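Swapping fingers at the Zoluswood bench

The engineer who runs gripper trials at Zoluswood has a favourite pair of fingers, and it takes less than a minute for them to come up.

"The black ones with the flat pads," she says. "They look like nothing special, and I keep going back to them!"

She and two colleagues have spent the spring comparing three sets of fingers on the same hand-held tool. One came from Grokeck, one was bought in from a small supplier, and the flat-padded pair was drawn up in-house under the name Nalus. Each set was put through 200 picks a week, with the same pegs, cups, cloths and coin-thin washers.

The washers split the field. "The Grokeck fingers have a lovely curve and they're brilliant on cups," she says. "Give them a washer on a flat table and they just push it about. We logged 966 washer picks by the end of April and I think I swore at most of them."

Flat pads had their own trouble, mainly with anything round and heavy. The team tried softer facings, then a wider opening, and the wider opening won. "You can come down over an object without being fussy about where your wrist is – that was a real surprise to me. I'd have bet on the soft facing."

She is just as keen on the camera, which rides on the tool and looks down past the fingers.

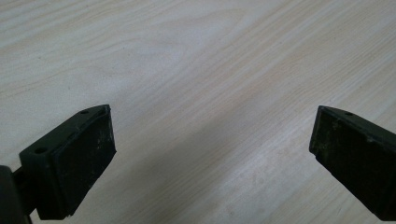
"What I want from a view is both pads and plenty of table," she says. "If one finger blocks the work, you end up guessing, and so does whatever you train on it later."

Wear is next on her list. Pads pick up scuffs quickly, and she would like to know when that starts to change the grip. The plan is to run one pair to 800 picks without cleaning, then swap only the left pad and carry on.

"It's a slow test and I can't wait," she says. "We've already cleared a shelf for the old pads."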